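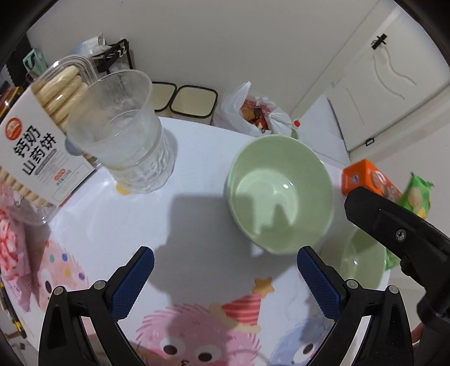

What does a battery recycler mean by "recovery rate"?
Whatever the press release needs it to mean. The usual meaning is the share of one chosen metal that comes out of one chosen step, divided by what went into that same step. It seldom covers the whole battery, and it seldom covers every step between the loading dock and a product somebody will buy.

Unit 4: Reading Claims About Lithium-Ion Battery Recycling
Instructor: Reinhold Hamann

Read these notes before class and bring the Nurnow press packet. You'll need a pen and a calculator. Spreadsheets are fine for the homework, but for the discussion I want you to be able to do the arithmetic on paper.

1. The process in brief

Most commercial plants start the same way. Packs are discharged, taken apart to some degree, and shredded. Steel casings, copper and aluminum foil, and plastic are sorted out. What's left is a dark powder called black mass, a mix of the cathode and anode material. It contains the lithium, nickel, cobalt and manganese, along with a lot of graphite.

After that, routes differ. In smelting, packs or black mass go into a furnace. Nickel, cobalt and copper collect in an alloy. Lithium and aluminum mostly end up in the slag, and the graphite burns. In leaching, black mass is dissolved in acid and the metals are taken out of solution in stages. Leaching can recover lithium, but it uses a good deal of acid and base, and it leaves sodium sulfate or something like it that has to go somewhere. Direct recycling tries to keep the cathode material intact and repair it. It looks good in the lab. Ask what happens when the incoming material is ten years old and nobody is making that chemistry anymore.

Companies like to call leaching "green" because there's no smokestack in the photo. Look for the wastewater permit.

2. The worked example

We'll use the pilot run reported by Nurnow for its Plirnport plant. Their headline is that the process "recovers nearly all critical metals." The numbers are in the back of the packet, in the small table most of you will have skipped.

Packs fed to the shredder: 665 kg
Black mass produced: 299 kg
Lithium recovered as salable carbonate: 43 percent of lithium in the black mass

Start with the first two lines. Divide 299 by 665 and you get 0.45. So less than half the weight of what came in went on to the stage the headline is talking about. That isn't scandalous. Casings and foil are heavy, and they have their own markets. But the packet says nothing on where the remaining 366 kg went. Some was surely sold as scrap. Some may have been landfilled. The electrolyte may have been burned off or caught in a condenser. We don't know, and the packet's authors presumably do.

Now the lithium. The denominator is lithium in the black mass. Any lithium lost in the electrolyte, or stuck to foil and carried away with the copper, has already dropped out of the calculation. The true figure for lithium, pack to product, has to be lower than 43 percent if anything at all was lost upstream. How much lower can't be worked out from what they've published.

How does this fit with "nearly all critical metals"? The nickel and cobalt results may well be excellent. Both are well understood in leaching and both pay the bills. The headline leans on those two and lets the reader assume lithium came along for the ride.

3. Four questions to ask of any claim

What is in the denominator? Pack, cell, black mass and leach solution are all different starting lines.

What counts as recovered? A mixed hydroxide sitting in a drum isn't battery-grade nickel sulfate. If another firm has to refine it, that firm's losses belong in the sum too.

What was the feed? Factory scrap is clean, new and of known chemistry. Old vehicle packs are none of those. A lot of impressive results come from factory scrap, and the word "batteries" is allowed to cover both.

How long did it run? One good batch shows the chemistry can work. It says very little about filters, pumps, corrosion or staff.
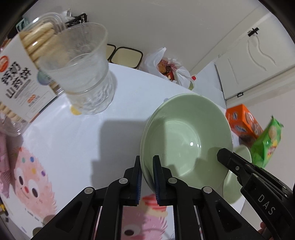 Figure 1. Pale green bowl, gripped at the rim.

4. Money

Recycling revenue follows metal prices, mostly nickel and cobalt. When those fall, a plant that looked profitable on paper starts charging a gate fee to take packs in. Check whether the business plan assumes the recycler pays for feed or is paid to accept it. The Albers plan (on reserve at the library desk) assumes the first in its opening chapter and the second in its cash flow table. I have asked about this and am still waiting for a reply.

Iron phosphate cells make things harder. They contain no nickel or cobalt, so lithium and copper have to carry nearly all the value. A plant built around nickel-rich packs won't necessarily want them, and they are a growing part of the supply. Any forecast that takes today's value per ton and multiplies it by future tons should be marked down on sight.

5. Comparing with mining

You'll see claims that recycled metal has a fraction of the footprint of mined metal. This may be true. Before repeating it, check three things: whether transport of the packs is included (they are heavy, and damaged ones ship as hazardous goods), which electricity supply was assumed, and whether the battery's first life was counted as free. The Plostano study, which gets quoted everywhere, includes transport only from the shredder onward. Its authors say so plainly on their methods page. The people quoting them don't.

None of this means recycling is pointless. I'd take a plant that loses half its lithium over a warehouse of old packs waiting for a fire. I would still like to know that it loses half.

Homework, due before the May review session

a. Redo the Plirnport mass balance with a line for everything you think is missing. Put a question mark next to each value you had to guess.
b. Find one recovery claim from a company not covered here. State the denominator. If you can't find it, say where you looked.
c. Rewrite the Nurnow headline so that it's accurate. Keep it to one sentence.

Reading: the Plostano methods page and the Albers plan, opening chapter and cash flow table only. Skip the foreword by the investor.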